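The Towel That Came Back

In my grandmother's house the thick towels were for guests and the thin ones were for us. For many years I believed that this was a question of money. Now the thin towel is sold in design shops, folded and tied with a string, and it costs more than the thick one.
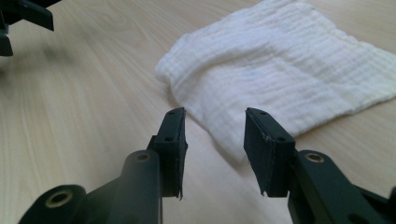
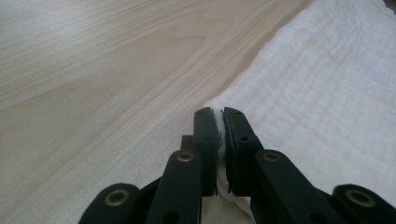

The weavers of Altıntaş never stopped making thin cloth, but for a long time they had few people to sell it to. When I visited in March, I went first to the workshop of Saadet Kocabaş, who has been weaving for 40 years and has 2 looms in a room behind her kitchen. She works mostly in white. A puckered white cloth like the one on the pale wood table, with its small ridges, is difficult to judge by eye, she told me, and a buyer should put a hand on it before asking the price. She does not iron such cloth and becomes a little angry with customers who do.

Her quarrel with the iron is an old one. The ridges come from threads held at different tensions, and when the cloth is washed for the first time the tight threads pull the loose ones together. If you press it flat, you lose what you paid for. "They send me a message that it became ordinary," she said. "I ask them, who made it ordinary?"

Down the hill, Hüsnü Baysal buys from 17 households and sells under the name Varkton. He used to be a bookkeeper, and he still keeps his orders in a paper ledger, with a blue pen for cloth that is promised and a black pen for cloth that is delivered. Last year he delivered 1,375 pieces. A bigger firm could make this number in a short time, he admitted, and the hotels know it well. They ask him for a lower price, he offers them tea, and usually they go home with a sample.

What worries him more is the yarn. The mill he trusted has closed, and the new cotton arrives with knots in it. Saadet had shown me a basket of these knots, which she cuts out by hand in the evening while she listens to the radio. For this work she is not paid.

I bought one towel from her, a thin one. At home it dried on the balcony before I had finished my lunch, and my mother asked me why I had not bought the good kind.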